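4.3 Comparing two tables and removing duplicate records

This section explains how to compare two tables in Draver and how to remove records that appear more than once. Complete section 4.2 before you begin.

Before you start

Both tables must be open in the same project. The key column must have the same name and the same data type in each table. Draver treats the text value "13" and the number 13 as different values.

1. From the Tables menu, select Compare. The Compare panel opens on the right.

2. Set the older table as Base and the newer table as Target.

3. Select at least one key column. If no single column identifies a record, select two or more columns together. 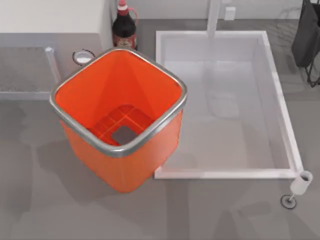

4. Under Blank values, choose Match blanks or Ignore blanks. With Match blanks, two empty cells are considered equal.

5. Select Run. The summary line lists the number of records in each table and the number of unmatched records. In the Lidville practice data, Base holds 222 records, Target holds 221 and the unmatched count is 1.

Note: Column order does not affect the result. Letter case does, unless Ignore case is ticked. Colour labels applied to rows are not compared.

6. To keep the unmatched records, select Save as new table and enter a name. Names may not begin with a numeral.

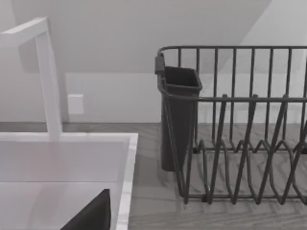

Removing duplicates

1. Open the table and select Clean, then Duplicates.

2. Choose whether to keep the first or the last record in each group. Sort the table beforehand if the order matters.

3. Select Preview. Records marked for removal are shown in grey.

4. Select Apply.

Caution: Apply cannot be reversed once the project has been closed. Save a copy of the table first.

Users with read-only access will not see the Clean menu. Requests for a change of access should be sent to Diệp Ung, Data Services.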